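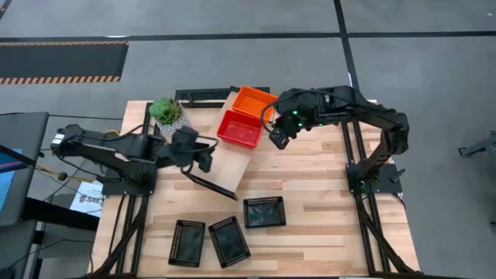
Unit 2: Small Pots, Trays and Bins on the Work Table

Print this page | E-mail this page

Welcome back, everyone, and I do hope you all had a restful break. In January we leave the big planters behind and turn to the small things a grower keeps close at hand – a potted succulent, a couple of plastic bins, a plain board to set them on.

Please read pages 2 to 30 of the Brouwer course reader before you come. It's slow going at first, but the part on rosette succulents is lovely and well worth a second cup of coffee.

For the table exercise, lay your board down first, at whatever angle suits your reach. Bins go on the board with their open sides up, and they may touch. Keep the plant where you can see the whole rosette, and lift it by the pot, never by the leaves.

Bring one pot of your own, patterned or plain, and a notebook. We meet in Room 245 of the Urham building – allow yourself a little time for the stairs!

Print | E-mail to a friend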